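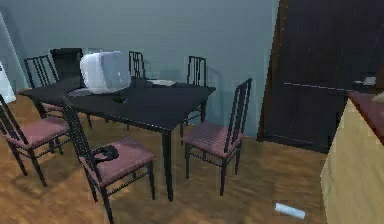 餐桌桌面的日常养护与小修小补

家里用得最勤的一件家具,多半是餐桌。吃饭、写作业、拆快递、择菜、算账,都在上面。桌面坏得快,大部分是擦的方法不对,或者东西放得不对。下面这些办法是这几年攒下来的,按木桌面、深色桌面、桌腿和地板几块来写,需要哪一段就看哪一段。

先分清桌面是什么漆

养护之前要先知道桌面上是什么。常见的有四类:聚氨酯漆(多数成品家具)、硝基漆(老家具和一部分仿古家具)、木蜡油、什么都没有的裸木。在桌子底面找一个不显眼的角落,滴一滴水,等十分钟。水珠一直立着,是漆面。水慢慢渗进去,颜色变深,是木蜡油用旧了或者裸木。

要分聚氨酯和硝基,用棉签蘸一点洗甲水(含丙酮的那种)在底面点一下。硝基漆会发黏,聚氨酯短时间没什么变化。只点一下,不要来回擦,也不要在桌面上试。试完马上用湿布擦干净,窗户开着。

贴面板的桌子看侧边就能看出来,木纹到了边上接不上,或者有一条封边条。贴面很薄,下面讲到打磨的部分都不适用。

平时怎么擦

饭后用拧干的湿布擦一遍,再用干布擦一遍。湿布要拧到不滴水。顺着木纹擦,不要打圈。打圈留下的细痕在白天看不出,晚上开了灯就一圈一圈的。

油多的时候,一盆温水里加两三滴洗洁精就够了。加多了擦不净,桌面干了以后发黏,手肘放上去粘皮肤。很多人觉得桌子越擦越黏,原因就在洗洁精。已经发黏的,用清水布反复擦四五遍,每遍都换一面布,比再买什么清洁剂管用。

不要用的东西:钢丝球、百洁布绿色的那一面、去污粉、84消毒液、油烟机清洁剂。酒精湿巾偶尔擦一下聚氨酯漆面没问题,硝基漆面一次也不要用,会发白。白醋也少用,石材桌面更不能用。

抹布要和洗碗布分开。我家的抹布每天晚上用热水烫一遍,晾在窗边,四块轮着用,起毛了就拿去擦地。

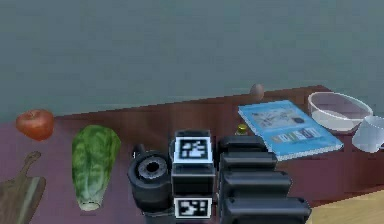
文:Prarkside家居小记 站长
栏目:厨房与餐厅

红棕色亮光桌面的几个毛病

亮光漆的红棕色桌面好看,也最容易显脏。指纹、水渍、细划痕,侧着光一看全在上面。这种桌面我的做法是平时干布为主,湿布为辅。干布用超细纤维的,洗的时候不要放柔顺剂,放了柔顺剂的布会在桌面上留一层雾。

一、白色水印。杯子底下留的白圈,是潮气进到漆膜里了。新印子,当天或者第二天的,多数能去掉。拿一块干的纯棉布盖在印子上,电熨斗开最低档,不开蒸汽,在布上来回走几秒就提起来看一眼,淡了就再来一次。不要停在一个地方不动。不放心用熨斗的,用吹风机低温档,隔着一掌的距离吹,手摸着桌面温热就停。

印子放了几个月的,熨斗一般没用。可以抹一点凡士林,盖上保鲜膜,过一夜擦掉。这个办法有时候有用,有时候没有。

二、黑色印子。黑印和白印不是一回事。黑印说明水已经进到木头里,多见于花盆底下和铁锅底下。表面处理解决不了,只能把漆打掉,再用草酸漂。草酸有毒,要戴手套,家里有小孩和猫狗的别自己弄,找做家具翻新的师傅。

三、烫痕。浅的烫痕和白色水印一样处理。漆面起泡、发皱的,就是坏了,不要去抠。抠开以后油水进去,坏的面积更大。先贴一小块美纹纸盖住,攒到要翻新的时候一起修。

四、细划痕。没有划到木头的细痕,可以用家具蜡遮。选颜色比桌面浅一点的蜡,深了会显出一道线。用软布蘸一点点,顺着划痕抹,等十分钟,再用干净布抛开。浅色的家具上有人用核桃仁蹭,能遮一阵,擦几次桌子就没了。

划到木头的,用修补蜡条。蜡条在掌心捂软,或者用热水泡一下刀片来刮,填满以后用旧的塑料卡片刮平。记得卡片边上不要有毛刺。

五、雾。整个桌面发雾,擦不亮,多数是各种上光剂一层一层积下来的。含硅油的喷雾最容易这样。处理办法是用无味的矿物油精,倒一点在布上,小面积地擦,擦一块换一面布。这东西易燃,关了灶火再用,窗户打开,用过的布摊平晾在室外,干透再扔,不要团成一团塞垃圾桶。擦木蜡油用过的布也一样,团起来会自己发热,有起火的例子。

打磨和重新上油

只讲实木桌面、木蜡油的情况。漆面翻新工序多,灰也大,不建议在住人的屋里做。

砂纸准备两种,400目和600目。旧的木蜡油桌面,没有深的伤,用400目顺着木纹走一遍,把起毛和脏的表层去掉,再用600目收一遍。砂纸要包在木块或者软木块上,不要直接用手指按着磨,手指按着会磨出沟来。磨的时候力气要匀,边角少磨,边角很快就圆了。

磨完用吸尘器带毛刷的头吸一遍,再用微潮的布擦一遍,等干透。夏天等半天,冬天等一夜。桌面还潮着就上油,会发花。

上油要薄。倒一小滩在桌面上,用不掉毛的布推开,推到看着快没有了为止。等十五分钟,用另一块干布把浮油全部擦掉。擦不掉的浮油干了以后是一层黏皮,只能重新磨。第二遍隔一天再上。一般上2遍就可以,常放热菜的那一片可以多一遍。

上完油的头几天不要铺桌布,不要放湿东西。罐子上写的固化时间要看,各家不一样。我是星期四晚上上的第二遍,到下个星期四才把碗碟放回去,这几天在茶几上吃饭。

家里开暖气的,最好赶在供暖前把油上了。我一般放在十一月以前做。暖气一开,木头失水快,端面容易裂。

黑色和深灰色桌面

深色哑光桌面这几年很多,买的时候觉得耐脏,用起来才知道灰比浅色桌面显得多。哑光面不能上蜡,也不能用上光剂,上了以后擦得勤的地方发亮,别的地方不亮,一块一块的。

哑光面上的亮斑,比如手肘常放的位置,是磨出来的,去不掉。能做的是早点铺一块垫子,或者隔几个月把椅子换个位置坐。

粉笔、面粉、饺子皮的干粉,先用刷子扫,再用布。直接用湿布抹,粉进到哑光面的细孔里,干了是灰白一片。真的抹进去了,用旧的软毛牙刷蘸温水轻轻刷,边刷边用干布吸。

黑色桌面上的水垢印,水硬的地方特别明显。用纯净水打湿的布擦最后一遍,就不会留印。不用整桌都这么擦,客人来之前擦一遍即可。

放在桌上的东西

餐桌上长期放着电器的,比如小烤箱、面包机、旧显示器,底下要有空。电器的橡胶脚和漆面待久了会起反应,留下几个黄褐色或者发黏的圆点,漆面上去不掉。垫一块软木板或者玻璃板都行。不要垫塑料桌垫,软的PVC桌垫自己就会粘漆。夏天揭开桌垫连着漆一起起来的,我见过两次,都是透明的软桌垫。

桌垫已经粘住的,不要硬揭。用吹风机低温档对着边缘吹软,从一个角慢慢卷着揭,揭一点吹一点。剩下的胶印抹食用油,过半小时,用塑料卡片推掉,再用稀的洗洁精水擦净。

隔热垫要够厚。薄的布垫只能隔一个汤碗,砂锅和铸铁锅要用木头的或者带脚的。判断的办法是锅放上去五分钟,端起来摸桌面,烫手就是不够厚。

报纸、印刷的广告纸、彩色塑料袋,湿的时候不要放在浅色桌面上,会掉色。掉色了马上用牛奶布或者稀洗洁精水擦,隔夜就进去了。

玻璃板压在木桌面上的,四个角要垫透明的小胶垫,让中间透气。板和桌面之间进了水,出不来,半个月就有霉点。

桌腿、接缝和晃动

桌子晃,先看地,再看腿。把桌子转个方向,晃的腿跟着换了,是地不平。还是那条腿晃,是桌子的事。

地不平的,垫毛毡片,一片不够叠两片,不要用折起来的纸,纸吸了水会塌。铁腿的桌子,腿底多数有可调脚,顺时针、逆时针各试半圈就知道往哪边升高。

桌子的事,九成是螺丝松了。把桌上东西收走,两个人抬着翻过来,地上先铺旧被子。内六角螺丝对角着拧,先都拧到七分紧,再一圈拧死。一颗一颗直接拧死,桌架会歪。木头上的螺丝孔滑了,用牙签蘸白胶塞满,折断,等一夜再拧。孔大的用一次性竹筷削细。

细腿的桌子不要推着走,要抬。推一次,腿根的连接件就受一次扭。非推不可的时候,腿底套旧棉袜,慢慢拖。

两张桌子拼着用的,接缝里容易掉饭粒。缝窄的,用信用卡包一层湿纸巾划过去。缝宽的,买自粘的毛毡条贴在一张桌子的侧边,再推拢,饭粒掉不下去,夜里也没有磕碰声。拼起来用的桌子高低差了几毫米,在矮的那张腿底垫毛毡,别去锯高的那张。

伸缩桌的滑轨,每年清一次。先用吸尘器吸碎屑,再用蜡烛头在木轨上蹭几下。铁轨用一点白色润滑脂。食用油不行,几个月就变成胶。

桌底下的木地板

椅子脚的毛毡片三四个月要看一次,里面扎了砂粒的要换掉,扎着砂粒的毛毡和砂纸差不多。粘之前椅脚要用酒精擦干净,吹干,粘上以后倒放一晚,第二天再坐。圆脚和斜脚的椅子粘不牢,用套脚。

桌底下的油点要当天擦。棕色地板上的油点白天不容易看到,蹲下来对着窗户的光看。擦法是干纸巾先吸,再用稀洗洁精水,再用清水布,最后干布。

地板缝里的碎屑用软毛刷顺着缝刷出来再吸,不要用牙签挑,牙签会把地板的倒角挑毛。地板上不要用蒸汽拖把,复合的和实木的都不行。

拖地的水也要少。拖把拧干以后按在手背上,手背只是潮,没有水流下来,就可以用。

工具收在一处

我把这些放在一个鞋盒里:毛毡片、美纹纸、两种砂纸、修补蜡条、内六角扳手一套、旧塑料卡片、软毛牙刷、棉签、一小罐木蜡油。木蜡油开过以后要把罐口擦净再盖,倒过来放一下再正回来,下次还能打开。罐里剩得少的,换小玻璃瓶装满,不然表面会结皮。结了皮的,把皮挑出来,下面的还能用,有颗粒的就过一遍旧丝袜。

鞋盒盖上写了买砂纸和木蜡油的月份。木蜡油开封一年以上的,先在桌子底面试一小块,过一天摸着不黏再用到桌面上。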